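Checking Fingertip Closure on a Hand-Held Gripper Before a Comparison Run

Written by Shewit Dinsa. Revised Thursday, April 1, 2021, with corrections from Yi-an Ban.

The procedure applies to hand-held parallel grippers with interchangeable fingertips and a wrist-side camera that looks along the fingers. It was written for the Comby and Karakaya fingertip sets, but nothing in it depends on the set. Allow 40 minutes for the first gripper and less for each one after it.

The purpose is to separate fingertip faults from linkage faults. Both show up in the data as a dropped or rotated object, and they need different repairs. A set that fails here should not go into a comparison, as its scores will say more about the assembly than the design.

What you need

The gripper, with its camera mounted and focused
A plain, light work surface
A driver that fits the fingertip screws
Plain copier paper, cut into strips
A log sheet

Step 1. Zero the linkage

Remove the fingertips. Squeeze the trigger fully and release it. Repeat until the motion feels the same each time. Look at the pivots from the front with the trigger held closed. The left and right arms should sit at matching heights. If one side lags, loosen its pivot slightly and try again. Do not go on to Step 2 with a lagging arm - every reading after this point will carry the error.

Step 2. Fit the fingertips

Start all of the screws before tightening any of them. Close the gripper by hand so the two inner faces find each other, then tighten in small turns, alternating sides. Ga-eun Ha tightens the lower screws first and reports less twist at the tip. Either order is acceptable if you use it for every set.

Step 3. Inspect the seam

Hold the gripper over the light surface, close it fully, and save a still from the camera. Use the still for the inspection. Your own eye will be at a different angle every time, and the camera will not.
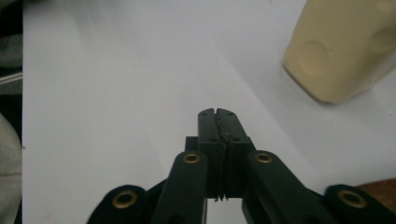

Fingertips fully closed. The seam wavers slightly, and small teeth show near the bottom of the pair.

Check the still for two things. The first is light in the seam. A little light between the teeth is normal on a serrated face. A continuous line of light from base to tip means the faces are not meeting, and the fingertips must be refitted. The second is height. The tips should end level with each other. If one stands higher, go back to Step 2.

A seam that wanders from side to side is not a failure by itself. Record it and continue to the pull test.

Step 4. Pull test

Close the fingertips on a paper strip near the tip and pull straight out with the trigger held. Repeat at mid-height and near the base. Note each position as held, slipped or torn. Compare the result with the still: slip should coincide with the places where light came through. Slip where the seam looks tight usually means a contaminated face, so clean both faces and repeat.

Step 5. Cycle and recheck

Open and close the gripper 500 times, then repeat Steps 3 and 4. Place the second still next to the first. Any visible change in the seam is logged as drift. In the January trials, Geum-ok Wang traced most drift to screws that had been tightened with the gripper open.

Logging

Enter the fingertip set, the gripper number, both stills and both pull tests on one line. Keep failed sets in the log.

Related items
Mounting the Stusetti controller
Camera focus at short range
Kollthorpe arm: first-day checks
Replacing worn pivots (Myung-ja Seol)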